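Home Visits Kitchens Older posts About this page

An open day at the Pugh building, Clarncombe

25/09/2021 -- by the writer of this page

I had wanted to see the Pugh building since I moved to this part of the country. It stands at the lower end of Clarncombe, behind the station, and in former times they packed crockery in it. Today it belongs to Mosus, who study how people keep and use the things in their homes. Once a year they open the doors to visitors. Last year it was not possible, so this time many people had put their names on the list, and I received place number 136.

I took the 531 bus from Futcombe. It takes longer than the train but it stops directly at the gate, and one sees the river for most of the way. The ticket was 2 pounds. At the gate they gave me a paper badge and a map which was printed so pale that I could not read it outdoors. Inside it was better.

The visit began in a hall on the ground floor, with chairs and a short talk. I will not repeat the whole talk. The main point was that in most homes the table is the place where everything arrives first. Shopping, post, toys, the plates from breakfast, something that somebody wanted to repair. The speaker said that a kitchen is well arranged when the table can be made free quickly, and that it is of little use to buy more cupboards if the way from the table to the cupboard is difficult. I wrote this down, as my own cupboard for plates is behind the door and I must close the door each time to reach it.

After the talk we were divided in groups. Mine went first to the old packing floor. There one can still see the long benches, and on the wall hangs a list of how many pieces had to go in each crate: 70 for the small saucers, fewer for the bowls. The straw is gone of course, but the guide passed round a saucer wrapped in the old manner, so that we could feel how thick the wrapping was. A lady in our group had worked in a similar place in another town, and she corrected the guide two times, very politely. I enjoyed this part more than I had expected. I would have liked to stay longer, but the next group was already standing on the stairs.

Then came the store, which is a long room with shelves to the ceiling. Mosus keep here the household things which they use for their work. They are not museum pieces. There are cups, brushes, lunch boxes, play food, lids without pots, pots without lids. Everything has a place with a label, and the labels are written by hand. I asked how they choose what to keep, and the answer was that they try to have the things which people really have, also the ugly ones. In August they had sorted the complete store again, and it was now done by the room where a thing is used and no longer by the material. The guide found this much better. Her colleague preferred the old way -- they did not agree in front of us, which made everybody laugh.

Coffee was served in the yard. It was good coffee, but there was only one table for the used cups and after ten minutes it was full. I mention it only because of the talk in the morning.

The last room of the visit was for me the most interesting one, because it was about tidying itself. The subject was the mixed table, that is to say a table where food, tableware and other things lie all together. Our guide asked us what we would take away first. Most of the group said the plate, as it is large and one sees it immediately. I said the knife. At home I was taught that a knife never waits among other things, and I have kept this habit all my life. One man said that he would start with the fruit, so that he could eat it, and I must say that this is also a method.

We spoke then for some time about trays. I had never thought much about trays. In my family a tray was for guests and for sick people. But if one puts a tray at the back corner, and brings to it first all that is food, or all that looks like food, the remaining things become much easier to judge. A bowl goes with a plate, a fork goes with a knife, and what is left over in the end, such as a remote control, clearly belongs in another room.

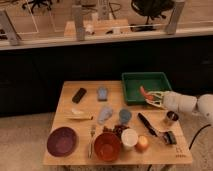 Should the cleaning brush be put away together with the cups and plates? It is better to keep it apart, near the sink, and to take it from the table before the dishes are collected.

I tried the method the same evening with my own table and one green tray from the cellar. It went well until I came to the letters, for which I have still no place. Perhaps I will buy a second tray.

Some practical remarks for those who want to go next year. The stairs to the store are steep and there is no handrail on the left side -- people with bad knees should ask at the gate for the lift, it is not shown on the map. The toilets are in the yard. Photographs are allowed everywhere except in the hall during the talk. The shop sells wooden spoons, tea towels and a small book about the packing floor, and it takes only cash. The last bus back to Futcombe leaves before the closing time of the building, so I missed the final questions and had to run a little.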